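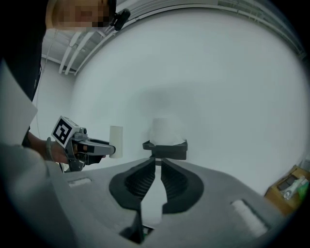 Rolls again today. The tray came back from the wash-up room with one corner slightly bowed, so a roll set down on that side leans. I put a folded card under the tray and checked it with the small level from the drawer. Good enough for cylinders, probably not for anything taller.

Stock is in better order than it was in February. The Clesby carton was marked 636 and had been opened from the bottom, which let dust into the lower layer. I pulled that layer and set it aside for wiping up. The rest went on the shelf by the door, ends facing out, older stock in front.

The white ones remain a nuisance. White roll, white wall, and by afternoon the ceiling light flattens everything so the near edge is hard to judge. The black tray helps a great deal. I would like a second one in the same size, but Galtbridge has changed the rim height and the new version does not stack with ours. I wrote to Jotolero to ask if they still have the old pattern.

Tight rolling is still the main problem. A roll wound by hand holds its shape for a while, then the outer turn relaxes and the diameter grows. Measured one before lunch at 70 mm tall. The height stays put – it is the width that wanders. A band low on the roll controls this better than one at the middle, though the top then flares and has to be pressed in by hand.

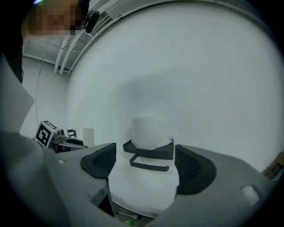
Bench diary, August 25, 2022
Filed under: rolls, straps, storage

The top edge on a white roll creases as soon as it is handled, and I have stopped trying to smooth it. A black strap around the lower part is the useful feature. I prefer a flat one to cord, which bites into the outer layer and leaves a groove.

Went through the strap box after lunch. Seven kept, four thrown out for stretched ends. The Cheung ones have the stiffest weave and take a curl if they are stored bent, so those now hang from the hook inside the cupboard.

To do: order more card, wipe down the lower shelf, relabel the carton. The level goes back in the drawer. I left it on the windowsill again.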